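Foseo Cotton Flat Cloth, Cream

July 2022
By Dong-geon Myung
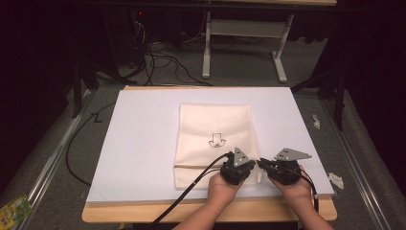

Cream cloth, folded, on a white board.

The Foseo flat cloth is a general-purpose cotton cloth for drying, polishing and lining trays. It is sold by Pastmont in packs of 6 and in cartons of 200. The weave is plain and the edges are hemmed on all four sides.

Material and finish
The cloth is 100 percent cotton, with no optical brightener. The cream shade is the natural color of the yarn after scouring and varies slightly between lots. Orders that must match should be placed as a single carton, as packs may be drawn from more than one lot.

Absorbency
New cloths carry a light size from weaving and take up water slowly. Wash twice before first use. After that the cloth holds over 2 times its own dry weight. Fabric softener leaves a film on the yarn and should be left out of every wash.

Care
Machine wash warm with similar colors. Tumble dry on low or line dry. Chlorine bleach weakens the hems – use an oxygen-based product for stains. Iron on the cotton setting while slightly damp. Expect some shrinkage in the first wash, mostly along the length.

Storage
Store folded and dry, away from direct sunlight. Cartons may be stacked two high. Cloths kept folded for long periods will hold a crease, which comes out in the wash.

Ordering
The order code is 382 for both pack sizes. State pack or carton on the order form. The Drarlow warehouse ships cartons only; packs ship from the main Pastmont counter. Unwashed cloths may be returned in the original wrap. Questions on lots and shade go to Do-yoon Oh in textile supply.

The February change to the hem thread – from a polyester blend to cotton – applies to all current stock. Care instructions are unchanged.

Related items
Hwang Waffle Cloth, White
Foseo Glass Cloth, Linen Blend
Hwang Tray Liner, Unbleached
Drarlow Drying Rack, Wall Mount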